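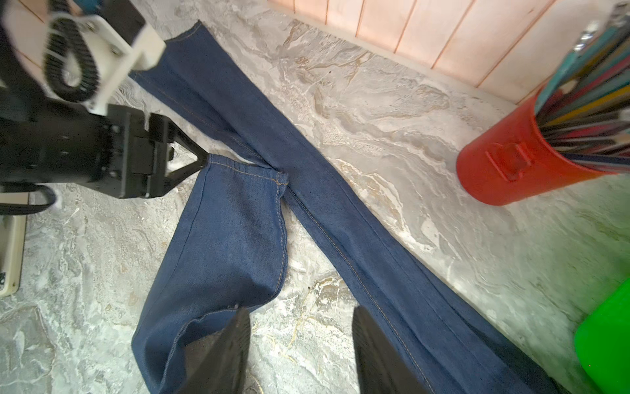 Demonstration teaching (robotics)

From the Purkilis reference pages on automation

Demonstration teaching is a way of programming a robot in which a person shows the machine a task, either by moving its arms by hand or by driving them from a distance, and the recorded movements are used to produce a control program. It is used where the steps of a task are easy for a person to carry out but hard to write down as rules. Handling cloth, packing mixed goods and fitting flexible parts such as cables are common cases.

The term covers both the recording stage and the later stage in which a model is fitted to the recordings. Some authors keep the name for the first stage only and call the second imitation learning or behaviour cloning.

Contents
1 Methods of showing
2 Recorded data
3 Cloth as a test case
4 The Dindley trials
5 Known faults
6 See also

Methods of showing

In hand guiding, also called kinaesthetic teaching, the motors of the robot are set so that they offer little resistance and the operator takes hold of the arm and moves it through the task. No second device is needed. The operator feels the weight of the arm and the limits of its joints, and seldom asks for a movement that the robot cannot repeat. The drawbacks are that the operator's hands and body may block the cameras, and that one person can rarely guide two arms at once with any accuracy.

In remote control, or teleoperation, the operator works a separate device and the robot follows. The device may be a joystick, a hand-held tracker or a leader arm. A leader arm is a copy of the robot's own arm, often smaller and lighter, whose joint angles are read many times a second and sent to the follower. Two leader arms allow both followers to be driven together. The operator's body stays out of the camera view, and the recorded pictures resemble those the robot will have when working alone. Force is usually not passed back to the operator, who must judge grip and tension by eye.

A third method uses a hand-held gripper with a camera fixed to it and no robot at all. The path of the gripper is worked out afterwards from the camera pictures. Recordings can be made quickly and in many places, but some of the paths may lie outside the reach of the robot that is later asked to follow them.

Recorded data

A single showing of a task, from start to finish, is called an episode. An episode normally holds the joint angles of each arm, the opening of each gripper, the commands sent by the operator and one or more streams of pictures. All of these carry time stamps. An error of even a few hundredths of a second between pictures and joint angles can spoil the result when the task includes fast movements.

Cameras are placed in two kinds of position. A fixed camera looks over the whole working area. A wrist camera is mounted close to the gripper and travels with it, giving a near view of the fingers and of whatever lies between them. Where two arms share a working area, the wrist camera of one will often take in part of the other. Wrist views show the edge of a piece of cloth well but lose sight of its overall shape, and for this reason the two kinds are commonly used together.

Episodes are checked before use. Those in which the operator dropped the item, paused for a long time or started again part way through are either removed or marked. Practice differs on this point – a recording that includes a slip and a recovery may be worth more than a clean one, provided the recovery is complete.

Cloth as a test case

Clothing is widely used for testing demonstration teaching. A garment has no fixed shape, hides parts of itself when folded and seldom lies the same way twice. Trousers add some difficulty of their own. The two legs can move separately, the seams are thicker than the cloth between them, and heavy fabrics such as denim resist bending at the waistband and crotch.

A pair of jeans on a flat surface is usually treated as a two-arm task. One gripper presses or holds part of the garment while the other takes up the free edge. With parallel fingers the operator must bring the tips down almost to the surface to catch a single edge, and ribbed or rubber-faced fingers are preferred for this. Pressing too hard drags the whole garment across the floor or table. Taking hold too far from the edge gathers several layers, and the fold comes out uneven.

Success is most often judged from the final state alone. The measures in use include the size of the folded outline, the distance between the two hems and the time taken. None is a standard, and figures from different laboratories should be compared with care.

The Dindley trials

The Dindley trials were a series of two-arm tests on trousers and jeans, planned by Nii Osei and carried out with Adom Lamptey as chief operator. All episodes were recorded by remote control. The arms were supplied by Flakau and the recording software was written at the Dramani workshop.

The full set held 882 episodes, of which 51 were set aside at the checking stage, most of them for faults in timing. Models were trained on sets of different sizes, the smallest being 100 episodes. The authors reported that results improved steadily with set size for straight-legged starting positions, but that starting positions with one leg folded under the other gained little unless such positions had been recorded on purpose. A further set, recorded by three new operators, was begun in December and has not been released.

Known faults

Small errors add up. A model trained only on good episodes may drift slightly from the recorded path, reach a position it has no record of and then make a larger error. Recording corrections, in which the operator takes over from the running model, reduces the effect.

Operators differ in speed and habit. If one always folds the left leg first and another the right, a simple model may average the two and do neither.

Surroundings also matter. A change of floor, lighting or nearby objects can lower the success rate even when the garment and the arms are the same. Varying the background between sessions is the usual remedy – it costs time in setting up, and the gain is hard to measure in advance.

See also

Bimanual manipulation
Leader and follower arms
Parallel gripper
Wrist camera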